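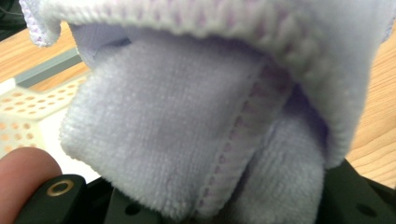

I've had the Mastum heated airer since April, so I think I'm finally allowed an opinion on it. I wrote a few lines when it first arrived and several of you asked how it was getting on, and then summer happened and everything went on the line and I forgot all about it. Now the evenings are drawing in and it's back up in the spare room, humming away (it doesn't really hum, more of a faint tick as it warms), so here we go.

A bit of background first. Our flat has no garden to speak of, just a share of a washing line that gets the sun until lunchtime, and no room for a tumble dryer. For years I used one of those concertina things you get from the market, and every winter the windows ran with water and my jeans smelt like a pond. My old one was a Dodlow, and I won't be too rude about it as it did last ages, but two of the bars had snapped and it had started folding itself up in the night. Quite a noise, when you're not expecting it.

I went back and forth between the Mastum and the Sevier, the tall one with three shelves. The Sevier looks smarter and takes up less floor, but my sister-in-law has one and you can't hang a double duvet cover on it without the bottom half sitting in a heap on the carpet. The Mastum is the boring winged kind. It opens out flat like an ironing board with ideas, and I paid £141 for it, which made me wince. There was a cheaper one on the same page with hundreds of glowing reviews that all seemed to have been written by the same person, so I left that alone.

Putting it together took no time at all. The legs clip in, the wings lift up, you plug it in and off you go. The instructions are one sheet with drawings and no words, and I did get one of the feet on back to front, but that was me. What I would say is that the lead is too short! It comes out at the left-hand end and if your socket is on the right you'll be turning the whole thing round, as I did, with a full load of wet socks on it.

So, does it dry things? Yes, with a bit of thought. Shirts and thin tops put on after tea are ready before bed if I've given them a decent spin. Pyjamas, pillowcases, tea towels, all fine. Jeans need overnight and a turn in the morning, and the waistband is always the last bit to give in. Jumpers I lay across the top of the wings, never over a single bar, or you get that ridge across the chest that makes you look as if you've been hung up yourself.

Towels are where I had to change my ways. The bars get warm but not hot, and only the part of the towel that's touching a bar really gets the benefit, so if you fold one in half over a single rail the hem and the bottom corners stay clammy for ages. Spread it over three or four bars and it's a different story. I also give mine a really good shake before they go on, and another when they come off, and they've come up a lot softer than they ever did on the old rack. Microfibre cloths dry so fast that I don't bother giving them a warm spot, they just go on the ends.

The cover is sold separately, which is cheeky. I held out for a month and then bought it, and I'm sorry to say it makes a huge difference. It's a sort of tent with a zip that goes over the lot and keeps the warmth in. Without it you're mostly heating the spare room. With it, a full load takes half the time, although you do need to leave a gap at the top or the damp has nowhere to go and everything comes out smelling a bit stewed.

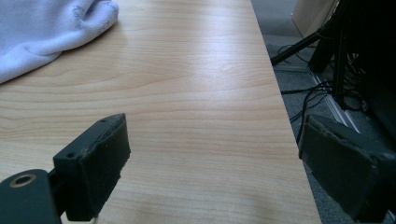 Running costs, as that's what everyone wants to know at the moment. It's 300 watts, so a lot less than a tumble dryer for the same length of time, but of course it's on for longer. I put mine on a plug-in timer from Chowdary, the plain dial sort, and it goes off by itself at 11 at night. I'd call that an essential purchase, given that the airer has no timer of its own and only an on and off switch. At this price I think it should have one. I can't say I've noticed a great leap in the bill, but I'm not using it every day, and ask me again when we've had a proper cold snap.

Grumbles, then. The short lead, I've mentioned. The white coating on one of the bars has started to bubble near the hinge, and I've kept delicate things away from it in case it marks them. The wings don't lock very firmly, so if you load one side with wet jeans and leave the other empty the whole thing leans over like a tired horse. And it's heavier than it looks, so if you're planning to carry it up and down stairs after every wash, go and lift one in a shop first.

I'd still buy it again. The windows are much better (I do open one a crack while it's on) and I'm not living among damp trousers for three days at a stretch. If you've got a dry, airy room already I don't think you need it. If you're in a small flat with a washing machine that never seems to be off, get it, and get the cover at the same time. Four stars from me, and it would have been the full five with another metre of cable.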